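## Section 2: What to buy before you set anything up

Okay, before you plug in a single thing, let's talk money. I wrote this part of the Ketgate guide after watching our own budget wander off in directions I hadn't planned for, and I'd like yours to stay put!
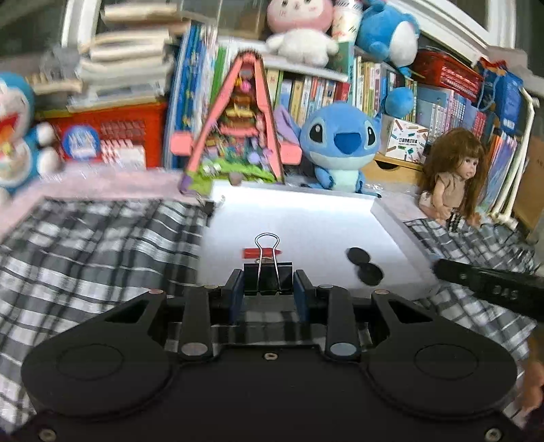
The hand-held grippers are the part everybody gets excited about, and they're the part you should price last. I know, I know. But what you need around them (the table, the storage, the odds and ends you'll be picking up) decides how many you can really use, and it's easy to buy two pairs when one would have kept you busy all spring.

Prices below are what I paid as of 5/3/18, in dollars, before tax.

### 2.1 Work out your budget

1. Write down your top number. Mine was 1,707 for the whole station, and that had to cover one pair of grippers, a charger, spare finger pads and storage.
2. Take 230 off right away and put it under "spares and surprises." Don't touch it yet.
3. Get a quote for the grippers as a pair. Bovar sells singles too, but two singles came out higher than the pair when I asked, and the second one shipped a week later.
4. Ask whether the quote includes finger pads. Mine didn't! A replacement set was 30, and I ended up ordering two.
5. Add shipping both ways. You'll send something back at some point, I promise.

> **Note:** If your total is already over after step 3, stop there and look at used. The Kestby shop keeps a list of returned units with the old warranty carried over. Ask for the list by email; they don't post it.

### 2.2 Plan the table

You don't need a lab bench. A regular table is fine as long as it doesn't wobble, and a shallow tray with raised edges does a great job of keeping small stuff from rolling onto the floor. Binder clips and crayon-size things love to roll, or slide, or vanish under a bookcase.

1. Measure the clear space you have, then measure it again with your chair pulled in. Both arms need room to come in from the sides without your elbows hitting anything.
2. Pick a tray that leaves a hand's width of table in front of it.
3. Put a cloth under the tray. Mine stops the skating, and it's a lot cheaper than a rubber mat.
4. Leave the shelves behind the table alone. I priced a plain backdrop and a new cabinet, decided I could live without both, and that money went to pads.

> **Caution:** Keep fingers clear of the joints on the gripper arms when they close. Young helpers need an adult sitting right there with them.

### 2.3 Buy your practice items

This is the fun part, and you can do nearly all of it out of a desk drawer. Please don't buy the boxed "starter objects" set until you've looked around the house.

- A few binder clips. The wire handles give you something thin to grab and the body gives you something chunky, so you get two jobs out of one item.
- Something short and stick-shaped, like a crayon.
- A couple of flat round discs. These are harder than they look, so save them for later.

I started with 7 items total and didn't feel the need for more until the end of May. If you do want the boxed set, the Duan one is decent, though the storage case is too big for any shelf I own.

> **Note:** Buy doubles of anything you care about keeping the same from one session to the next. Stores change their clips without warning, and then your new ones open stiffer than the old ones.

### 2.4 Place the order

1. Order the grippers and charger together, so the warranty dates match.
2. Order finger pads in the same box if you can. Check the part number against the sticker on your quote and skip the website photo, which was out of date when I used it.
3. Wait on storage until everything has arrived. I bought a bin first and the grippers didn't fit in it (they're wide!), and I couldn't return it.
4. When the box comes, open and close each gripper by hand before you throw out any packing. If one side feels gritty or sticks, email Bovar the same day with the order number in the subject line.
5. Tape the receipt inside the lid.

If there's still something left in the spares line once you've finished step 5, leave it there until you've done the calibration in Section 3. You may want a second tray.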